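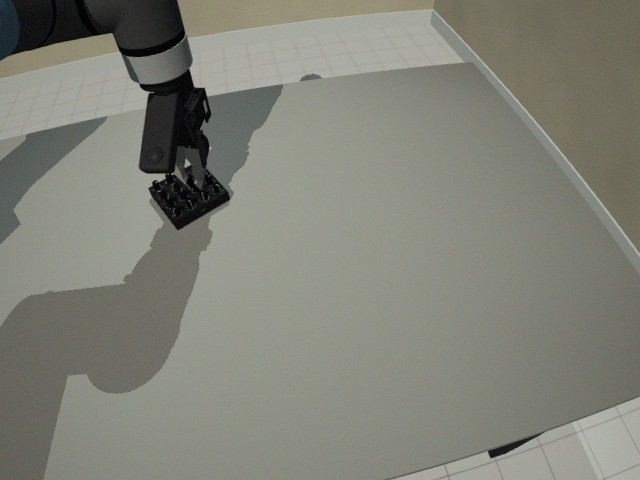
Fingers in among the pegs. Team Skavik, summer robotics class, Veltunstead.

1/ OK, I was asked for a thread on the class project by three separate relatives, all of whom thought I was building a vacuum cleaner. I am not. I am teaching an imaginary arm to pick up an imaginary block with pegs on it. For college credit. Long thread, go get a snack.

2/ The class is called Manipulation Lab. We signed up picturing a lab. What we got was a login to a simulator called Vondonent and a room with very strong air conditioning. The robot lives on a server. I have been cold since the first session.

3/ The assignment fits on one line: "Locate the block, grasp the block, lift the block, place the block at the target." Knut Ruppert read it out loud on the first day and said we'd be done by lunch. We have 7 weeks for it and I would like to point out that we are using all of them.

4/ Why pegs? A plain cube is polite. You close two fingers on two flat sides and leave with it. A block with short pegs all over the top has opinions about where your fingers go. Come down a little off and you land on top of a peg, at which point the physics engine has to decide what happens, and it does not decide the same way every time.

5/ Our first plan was to go for a single peg, straight down, squeeze, lift. Lovely on a whiteboard. In practice the block either stays where it is or swings like a sign outside a pub. Boris Stojanovska called this "a partial success." It was graded as something else.

6/ Second plan: grab the whole block by its sides. Better! Except now you care a lot about which way it's turned, and the simulator turns it a bit differently at every reset, on purpose, so that we learn something. I resent how well this works.

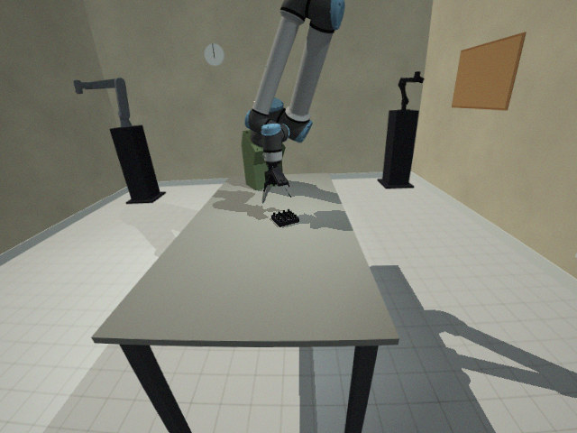

Milagros Carhuamaca
Team Skavik, Manipulation Lab · 2 August 2018

7/ A word about the room. Whoever built it put a clock on the back wall and something like a cork board on the right, and gave the place baseboards. Baseboards! There are two more arms up on black pedestals as well, one on each side. They aren't part of our assignment. I feel watched every time I press run.

8/ The long table is all ours, and on it there is one block. So when people ask how the arm can possibly miss, I understand the question. I have asked it myself, out loud, to a screen, with other students present.

9/ How it misses, for the curious: the arm doesn't see anything unless you tell it how. We get a picture from a simulated camera, our code guesses where the block is and how it's turned, and the arm goes to the guess with total confidence. A wrong guess and a right guess look identical until the last inch. Very much like me in group discussions.

10/ Also, shadows. The light in there is strong and the arm throws a big shadow over the far half of the table. The block is black. Our first detector looked for "dark thing on light table." You're ahead of me. It spent a whole evening in a committed relationship with the shadow of its own elbow.

11/ Knut wanted to turn the shadows off. There's a checkbox. Kerstin Kohlhase, who teaches the class, asked him whether the sun had a checkbox. He's been quieter since. The shadows stayed on and we rewrote the detector to look for the pegs, with all those little tops in a grid, which was the right idea from the start and which I would like it noted I suggested in week 2.

12/ (It's noted. I wrote it in the shared log myself. In capitals.)
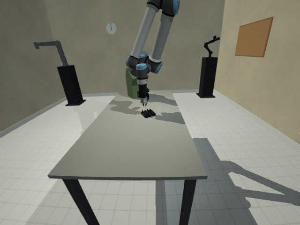 13/ THE HOVER

This gets its own heading because it ate the most time. The arm comes down, stops a short way above the table, and is supposed to check its aim before it commits. Ours would stop and then think. And think. You could go down the hall, refill a water bottle, and come back to find it still considering its options next to a block it had every reason to pick up.

14/ The cause was dull, as causes are. We had told it to wait until the position estimate "settled," and Boris had set the limit so tight that no estimate on earth would have settled. The arm was doing what it was told. This is the main thing I have learned about robots and I'm told it's also the main thing everyone else learned.

15/ We loosened the limit. Then it stopped hovering at all and arrived on the block like a dropped piano. So we tightened it halfway. Engineering!

16/ Things that are currently written on our whiteboard, with no context, by people who have all gone home:
- open wider FIRST
- not that axis
- why is it happy
- ask Kerstin re: friction (do NOT say "magic number")

17/ On friction. There's a setting for how grippy the fingers are. Turn it up high enough and the arm can lift the block with what I can only describe as a gentle brush of the hand. Every team finds this setting. Every team thinks it's the first to find it. It is locked for the final run.

18/ The final run, by the way: Weidemann, the hall at the end of the building, big screen, everyone's arm doing its attempts one after another while parents sit in folding chairs. We submit code and then we don't touch it. My mother has asked if there will be music. There will be fan noise.

19/ To get ready we set up an overnight batch. 288 attempts, a new block angle each time, everything logged. You start it, you go home, you lie awake. In the morning there's a folder full of results and you open it the way you'd open a fridge after a power cut.

20/ I'm not posting our score, partly out of modesty and mostly because Knut is still arguing that "lifted, then reconsidered" should be its own category. What I can say is that the failures clump. When the block sits nearly square to the table we do fine. Turn it toward a diagonal and we start clipping a corner on the way down.

21/ Which is what we've been poking at this week. The corner trouble comes from the fingers not being lined up with the sides of the block before they go down. The wrist can turn plenty. Our code just picks the lazy direction and runs out of time, then heads down anyway, half turned. I know people like this.

22/ The fix we're trying is to turn the wrist while it's still up high, and only then descend. It costs a few seconds per attempt. Boris is against it on grounds of elegance. I am for it on grounds of wanting to pass.

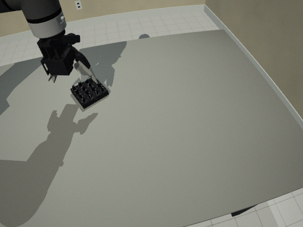
Kayode Igwe: Team next door here. We turn the wrist up high too and it helped a lot, but check your clearance on the pegs when the fingers open. Ours were lined up beautifully and still caught the outside row on the way back out.

23/ Replying in the thread so my teammates see it: thank you Kayode, that is useful and also terrible news. We have never once looked at the way back out. Our code for leaving is one line. The line is "go up."

24/ Went and looked. We do open before we go up, but not by much, and at some angles I can see how a finger would take a peg along with it. So that explains the results where the block was placed and then, a moment later, was somewhere else. We had been blaming the physics. Sorry, physics.

25/ Side note for the relatives: there is an electrical outlet on the back wall of the simulated room. Two little sockets and everything. In the real room where I sit there is one outlet for the whole row, and it's under Knut.

26/ Plan for the rest of August: wider opening on release, wrist turn up high, another overnight batch, and a talk with Boris about elegance. If you're taking this class next summer, log everything, name your files like an adult, and bring a sweater.

27/ And Aunt Rosa, to answer your question from yesterday, no, it can't do floors.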